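From: Solelham Household Swap list
Subject: Re: [solelham-home] Plastic bags, and whether anything gets rid of them

Hi all,

Catching up on a week of digests and I have opinions on this one, so get comfortable.

On Friday a list member wrote:

> I emptied the cabinet under our sink this morning and took out
> 417 plastic bags. I know the number because my daughter wanted
> to count them and it kept her busy until lunch. Most are the thin
> white kind. Some have gone sort of crunchy and fall apart when
> you pull on them. The store by the bus station stopped taking
> them back in December. Before I throw the whole lot out, does
> anybody have a way of storing these that doesn't end up as one
> bag stuffed full of other bags? We have tried the tube thing
> with the elastic at both ends and the kids pulled it off the
> wall. Also is it worth washing the ones that had food in them?

First of all, 417! I feel so much better about my own cabinet. We were nowhere near that but we also had the one bag full of other bags, hanging on the pantry doorknob, and every time somebody opened the pantry it swung around and hit the dog.

What finally worked for us was folding. I know, I know. I rolled my eyes too when it came up on this list a couple of years back. But it takes a few seconds per bag once your hands know it, and I do mine in front of the TV. You lay the bag flat, smooth the air out from the bottom toward the handles, fold it lengthwise until you have a strip three fingers wide, and then fold that up in triangles from the bottom like a paper football. Tuck the handles into the last pocket. They end up so small that a shoebox holds more than I will ever need, and I've made a rule that when the box is full, it's full. Anything that doesn't fit goes out with the next trash.

The smoothing is the step people skip, and then they write to the list saying it doesn't work. Those thin ones hold air like crazy. If you just grab one in the middle and squash it, it puffs up on both sides of your hand and you're back to having a cloud in a drawer. 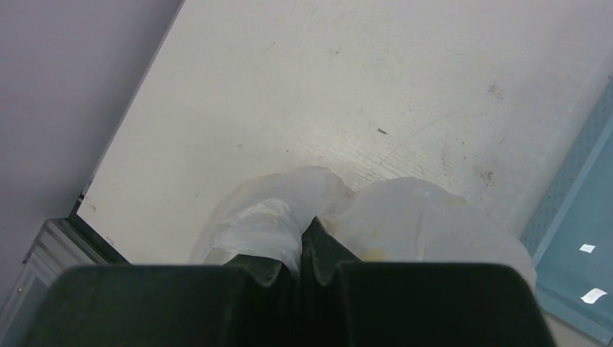 Washing is where I'd save myself the trouble, at least with the thin white ones. I did it for a whole winter, turning them inside out over the faucet and hanging them on the dish rack, and they dripped on everything and never smelled quite right anyway. Now I give each bag a look while I'm folding, and a faint yellowish smudge like the one on the right-hand side of that white bag is enough for me to put it in the trash pile. You do want a pale surface under you for this, by the way. The film is see-through enough that on a dark table you'd think every bag was spotty. Wipe the table first too, or you'll be squinting at a crumb underneath and blaming the bag for it. Freezer bags are a different story and I do wash those, they're thick enough to take it and they cost real money.

The crunchy ones should just go, today, without any sorting. I kept a batch in the garage next to the Christmas stuff and when I moved the box there were little white flakes over everything, and I was picking them out of the tree skirt for ages. I don't know how long they last before they do that. Ours sat right by the window so I'm guessing the sun didn't help.

As for the tube with the elastic, we had one of those as well! Ours was a Grodelus and the tube part was fine, it was the sticky pad on the back that gave up. If yours is still in one piece, try it on a hook inside the cabinet door – low down, so nobody swings on it. It fits 18 bags before it starts to bulge, 13 if whoever fills it is in a hurry. I gave ours to my sister and she keeps socks in it.

Somebody also asked further down the thread about the drop-off bin at the Demen parking lot. I went past on my way to the library and it's still there, around the back by the cardboard one. The sign says clean and dry only. Check the sign yourself before you haul a carload over, they've changed it on us before.

Oh, and if you do go through with folding all of them, I have three empty shoeboxes you can have, boots size. I can leave them on the porch any evening after 6.

--
solelham-home mailing list
To leave the list, send a blank message with "unsubscribe" as the subject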